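# Talk notes: "The grip that knows it slipped"

Temdale robotics evening, June 6, 2018. Forty minutes with questions, so keep an eye on the clock and don't get lost in the calibration story like last time.
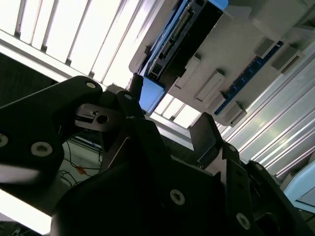 Say hello, thank the hosts for the coffee, and then get right to it. I want to start with the thing that took up most of our winter at Fokdale, which was teaching a gripper to notice when it doesn't have what it thinks it has. Most people in the room will have written the loop where you send "close," wait a bit, and then go on with your day as though you're holding something. We had that loop for longer than I'd like to admit (pause, there will be some nodding).

**The old way**

Explain the sequence slowly. Planner picks a pose, arm goes there, fingers close, arm lifts, arm moves to the bin. Every step reported success, because every step had only been asked whether it had finished. In February we ran 100 picks in a row on the Schwerdtfeger parts, which are small and a little greasy, and 15 of them ended with an arm carrying air very carefully across the cell. Let that one sit for a second. The log for that whole run was green from top to bottom!

**What we changed**

Three signals, and go through them in this order:

- Finger position after closing. If the fingers have closed farther than the part is wide, you've missed it. Cheap, and it caught most of the trouble.
- Motor current while lifting. Noisy, noisier than you'd like, so we smooth it over a short window and only look for a sudden drop.
- The wrist camera. Mention that the view from down there is at the mercy of whatever the wrist is doing. Tip it up and you've got ceiling lights in the view, and the auto exposure goes off and does its own thing. We now lock exposure before the approach and throw out any picture taken with the wrist tilted past a set angle.

Someone always asks why we don't just use the camera for all of it. Tell them we tried, for a good long while, and the fingers hide the part at exactly the moment you'd want to see it. The camera is good for before and after. During is for the current signal.

**Fandix**

This is the name of our little monitor, and I should say up front that it's a small program. It sits beside the planner, reads the three signals, and keeps one number, which is how much it believes we're holding the part. Above 60 percent we carry on. Under that, the arm stops where it is, goes back to the last safe pose and asks the planner for another try.

Draw the state diagram on the board here, it's easier than the slide. Four boxes: approaching, closing, holding, unsure. People like to leave out "unsure," and I did too at first, but all the useful behavior lives in that box. Without it you bounce between holding and dropped many times a second and the arm twitches, and then somebody comes over and hits the stop button (and quite right too).

**Demo, if there's time**

Play back the recorded run first and have the live plot ready. Turn the font size up before starting, remember the back row. Show one good pick, one miss, and the one where the part rotates in the fingers. In that last one the belief sags for a moment and comes back up, and it's my favorite thing in the whole talk, so don't rush it.

If the playback stalls, restart the clock node first and then the player. The other way around, all the timestamps come out stale and the plot stays blank.

**What still bothers me**

Be open about these, it's a friendly crowd. Soft parts fool the finger position check, since they squash down narrower than the width we've stored. The threshold was tuned by hand on one cell and I don't expect it to carry over to yours without some fiddling. And the retry logic will happily try the same bad pose again if the planner's scene hasn't been refreshed, so we now force a fresh scan before every second attempt. It costs some time each go and I'd love to hear from anyone who's found a nicer way.

**Questions I expect**

- Does it run on the arm's own controller? No, on a separate PC next to it, talking over the network.
- Why not a learned model? We'd like to, and the logs are labeled and waiting. Happy to talk about formats over a drink.
- Can we have the code? Yes, once the Schwerdtfeger part names are out of the config files. Leave the sign-up sheet by the door.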